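Subject: Re: [pratbridge-manip] Short strokes going astray

On 12 Jan 2018 the Graltdale group wrote:
> We tried your stroke-by-stroke policy on our own arm and the long
> lines come out nicely, but the little ones wander or vanish.
> Did you see the same? And do you replan after each stroke?

Hello all, and thank you so much for trying it, it really does cheer us up over here when somebody else runs the thing!

Yes, we replan after every stroke. In October we were still sending the whole character in one go, and by stroke 5 the drift was dreadful. The Fundon code now goes back to a hover pose over the table between strokes, then looks again before it comes down.

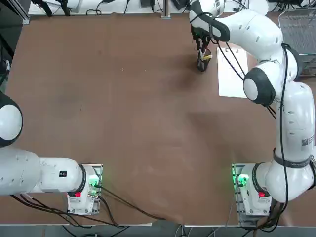
The hover costs us 2 seconds each time, so it's slow going, but I'd far sooner wait than chase errors down the page (the Torres branch skips it, if you're feeling brave).

As for the short strokes, I'm afraid we have your trouble too, and I think it's mostly in the touch-down.

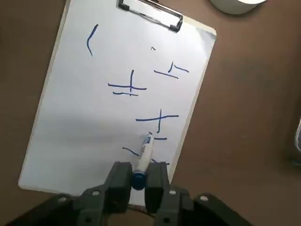 Our contact threshold was tuned on long lines, where a late start hardly matters. On a short stroke it can eat most of the ink. You'll get something like that tiny blue tick near the top of the clipboard, barely more than a dot, while the crossed figures are quite readable. Lowering the threshold to 4 helped a bit. Do let us know what you're using, and I'll happily send our settings over.

All best from Pratbridge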